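Search the help pages
Search
Birdwatching > Sites and access > Estuaries and wetlands

Best state of tide for waders at Dekbridge?

Elsie Tomoana

I've been going to the Dekbridge side of the estuary since last autumn and I keep getting the tide wrong. Either the birds are so far out on the mud that I can't tell a knot from a dunlin, or the water is right up to the wall and everything has gone. I have been at high water twice now and seen almost nothing but gulls.

The tide table pinned up in the hide gives times and heights for Zundolley harbour, further down the coast. I don't know whether I should be adding something to those times or using them as they stand. I also don't know how much notice to take of the heights. Last time it was a small tide and the mud never really covered at all.

I don't drive, so I come on the bus, and that gives me a stretch of 110 minutes between getting off and the last one back that gets me home before dark. I'd like to use it properly. I have a scope but it is an old one and not much good past the second channel marker.

What I'd like to know is when to arrive, where to stand, and whether there is a roost nearby that can be watched without putting the birds up. I'm mainly after grey plover, bar-tailed godwit and knot. I had a possible curlew sandpiper in with the dunlin but it was asleep with its bill tucked in and I had to go before it woke up.

Posted by Cavau

Go on the rising tide, not at the top of it. Be in place two hours before high water and let the birds come to you. They feed along the edge of the water as it moves up the mud, so for the first part they are distant, then for a while they are in good range in front of the wall, and then they leave for the roost. By high water you have missed it, and that sounds like what has happened to you.

Add a little to the Zundolley times. It takes the tide a while to get up past the sandbar, and longer after a lot of rain when the river is full. I don't use a fixed number. I look at the lower rungs of the old jetty and if they are still showing there is time for a flask of tea.

The heights matter more than people think. The table in the hide is in metres. On anything under 4 the upper mud stays bare and a lot of birds simply sit out there through the whole tide. They are too far for an old scope. On a bigger tide, nearer 6, everything gets pushed off and you will see far more movement, but the good part is short. The middling ones are best for watching at leisure.

Stand by the second gate, with the wall behind you so you aren't on the skyline. In the morning the sun is in your eyes from there, so an afternoon tide is better. In January that hardly leaves you any light on the big tides, but the middling ones can fall just after lunch and work well with the bus.

Grey plover are usually well spread out and stand still a lot. Look along the muddier creek on the left. The godwits prefer the sandier part towards the bar, and the knot will be in a tight flock wherever they are.

Posted by Rewi

I've always just turned up and seen plenty. Depends on the wind I think. Did you try the reservoir? There were some goosander there.

Posted by Marsh End

Agree with most of what Cavau says. On the roost: the birds go to the shingle spit behind the sailing club, and you can watch it from the footpath bench without going any closer. Please stay at the bench. The path carries on below the bank and it looks as though you could follow it, but it comes out right on top of them and the whole lot goes up — on a cold day that costs them a good deal.

With the time you have, I would pick one or the other. Walking from the second gate to the bench takes a fair chunk of your visit and you'd be doing it at the best moment. Do the wall on a middling tide and the roost on a big one.

For your curlew sandpiper, look for a longer-legged bird among the dunlin, cleaner underneath, and a white rump when it flies. In winter it would be a very good record, so get notes on it and send them in even if you aren't sure. A sleeping one is difficult for anybody. 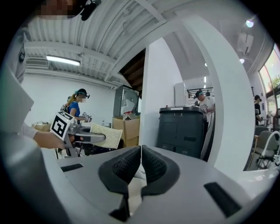 More in Estuaries and wetlands

Is the Dekbridge hide open all winter?
Telling knot from dunlin at long range
Second-hand scopes: what to check before buying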